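Flisbridge House – Household Collections
Gallery: The Everyday Kitchen
Page updated 2018-08-06

The Flisbridge household collection was established to record the ordinary equipment of domestic kitchens: what people cook in, what they keep dry goods in, and what they hang on the wall above the counter. It holds 700 catalogued objects, of which 100 are on open display in the Beveck Wing. The remainder may be consulted by appointment in the study store.

The gallery on this page accompanies the current display. The entries are arranged by use, beginning with storage and ending with the worktop. Catalog notes were prepared by Shanthi Matubbar and revised by Ramesh Kashyap. Readers who require full measurements and acquisition details should request the printed list from the front office.

Storage

Glass jars with metal lids make up the largest single group in the collection. They were bought for one purpose and kept for many others – coffee, spices, sugar, buttons. Where a jar came to us with its contents, the contents have been noted and, where conservation allows, retained. Lids are stored with their jars and carry the same number.

Wire and slotted baskets are catalogued under storage even when they were used for draining. The Tiwari gift of 33 pieces, received in February, includes several shelf baskets of the hanging type. Sneha Awasthi has completed the condition reports, and the group will go on display once the new rails have been fitted.

Cooking vessels

Saucepans are listed by diameter, then by color. Colored pans became a matter of household taste as much as of cooking, and families often chose a lid, a handle and a spoon to match. The collection gives preference to pans that retain their original lids. Visitors are asked not to lift the lids on the open shelves.

Spoons and small utensils

Spoons with colored handles are shown in Case 2. Wear on the bowl is recorded for each piece, as it often indicates whether the spoon was used for stirring or for serving. Nazmiye Özkan is preparing a short guide to handle materials, which will be available at the desk.

The worktop

The final section concerns the kitchen surface in use, with vessels, jars and food set out together. Wallpaper is given particular attention here. Bird and branch patterns brought a winter garden indoors and were often hung directly behind the place where food was prepared.

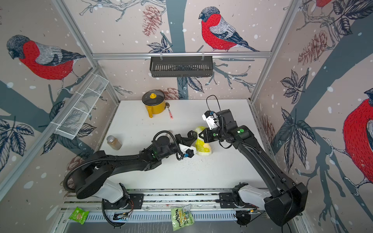 Patterned papers of this kind are difficult to preserve, as steam and grease affect the surface long before the colors fade. The Pustis sample books, held in the study store, contain a good range of bird designs and may be viewed on request. Bullfinches, pine cones and snow are frequent subjects.

Yellow has been a recurring color in the worktop displays – in pans, in lid knobs and in melon-like pieces. Madhu Chaudhary's notes on color in the kitchen are kept with the sample books and may be copied for private study.

Requests for reproduction should be made in writing to the collections office, quoting the gallery title and the section heading. Please allow two weeks for a reply.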